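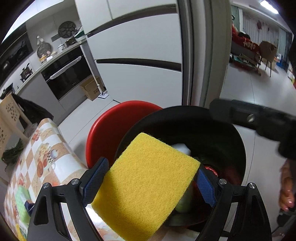 Yellow sponge, big wok, red basin.

The Good Basin

Venla Kallio had been put in charge of the washing-up on the grounds that she was the only one who'd complained about it.

"You have opinions," said Marijke, who owned the table, the tablecloth and, by her own account, the moral right to sit down. "Go and have them at the sponge."

The sponge was yellow and belonged to the house. So did the red basin, which had come from Laaksonen's on the corner, back when Laaksonen's sold basins and hadn't yet moved into scented candles. Marijke called it the good basin. There was no bad basin. Venla had lived there since October and had looked.

The trouble was the wok. It was the size of a satellite dish and somebody had left vegetables in it. In Venla's view you could have a wok of vegetables or you could have the washing-up, and you had to decide before you turned the tap on.

"Those are for later," said Marijke.

"How much later?"

"Américo's coming at six."

Américo Baptista had been coming at six for most of that month. He was supposed to be collecting a fridge. He had not so far collected it, but he'd eaten well.

Venla stood there holding her opinions. On the other side of the room the greens lay on the tablecloth among the printed teapots, looking as if they'd been invited. Marijke picked one up, shook it, and put it back in what she clearly felt was a better spot.

"My mum would've emptied the wok," said Venla.

"Your mum isn't feeding Américo."

There wasn't much to say to that, so she went and got the frying pan, which at least was nobody's dinner.

It was a fair plan. She'd clear the small stuff into the frying pan, carry the lot over in one go, and come back for the wok when its contents had been promoted to a plate. In went the sponge. In went the white bottle with the screw cap, the round white thing that might have fitted a tub they'd owned two fridges ago, the green bag and, for reasons of momentum, the red one. She set the pan down on top of the good basin and admired it. It looked like progress. It also meant the basin was now underneath everything she needed to wash in it.

"You've blocked the basin," said Marijke, not getting up.

"I'm staging."

"You're what?"

"It's a method. Shazia does it at work."

Shazia Baloch did do it at work. Work was Likevix, a removals firm in Kestodcombe with two trucks and a laminated sheet of rules, and rule one was that nothing left a room in your hands if it could leave in a box. Shazia had once moved 702 jars of marmalade for a widower and lost only the one, which she maintained had been empty when she got there. She'd have had something to say about the frying pan. She'd have asked where the lid was.

Venla wondered where the lid was.

"While you're up," said Marijke, "is my good cardigan on that chair?"

"Which one's your good cardigan?"

"The one on the chair."

The doorbell went. It was ten to six, so it couldn't be Américo, and it was. He'd brought a trolley this time, with straps, and he looked past both of them towards the wok.

"Have I come early?" he asked.

"Yes," said Venla.

"Sit down," said Marijke. "She's staging."

He sat. He moved a few leaves off the teapots with the back of his hand, and Marijke moved them back. 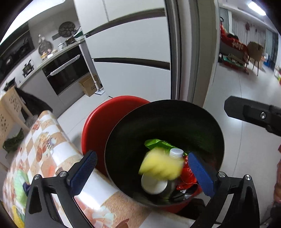
Later

They ate at seven. The vegetables were very good, which Venla resented. Américo had seconds and told them about a Sistau dishwasher he'd been offered for seventy dollars, carried down four flights and then not been able to get through his own front door. It was in his mother's shed now. She kept bulbs in it.

"Does it work?" said Marijke.

"For bulbs? Beautifully."

"And the fridge?" said Venla. "You brought the trolley."

Américo looked at the trolley as though they'd been introduced once at a wedding. He said his back wasn't what it was after a meal. He said he could do tomorrow, at six.

"I'll get something in," said Marijke.

Venla got up and went to lift the frying pan off the good basin, and there were now three dirty plates balanced on the sponge.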